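Can a Robot Fold My Laundry Yet?
Project report, Bristow workshop group
Jérémie Besnard and me (Urho Vainio)

So I started this whole thing in August because I hate folding shirts, and I figured somebody must have built a machine for it by now! Jérémie works part time in the stockroom at Procházka, so he took the shop-floor half (shelving, tagging, hanging up returns) and I took the house half.

We read a big pile of papers and then watched way too many demo videos. I logged 99 clips of robots doing chores, and in a lot of them there's a little "4x speed" in the corner, which kind of kills the magic. Towels go okay. Fitted sheets, forget it.

What kept bugging me was that robot tools can already handle thread. Stitching is fussy work, with soft stuff that moves when you touch it and thread that loops all over the place, and there are narrow metal jaws made for exactly that. So why is a sock hard? 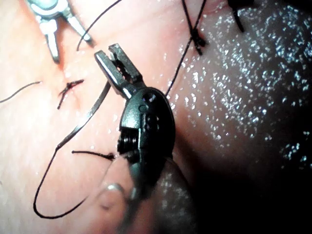 My best guess is that it's about how much changes from one job to the next. Surgical tools normally have a trained person steering them, and they stay in one small area. My laundry basket has jeans, a wet swimsuit and one of my sister's scarves in it, and I want to walk away and eat a sandwich while it all gets done. Jérémie says the stockroom is the same, only with 3,684 items on the list and boxes that show up squashed.

We did try our own test with the Vakura arm in the workshop. It had 6 tries at picking up a dishcloth and got it 2 times (one of those by a corner, but we're counting it). Next term we want to try softer fingertips, and Jérémie wants a go at hangers.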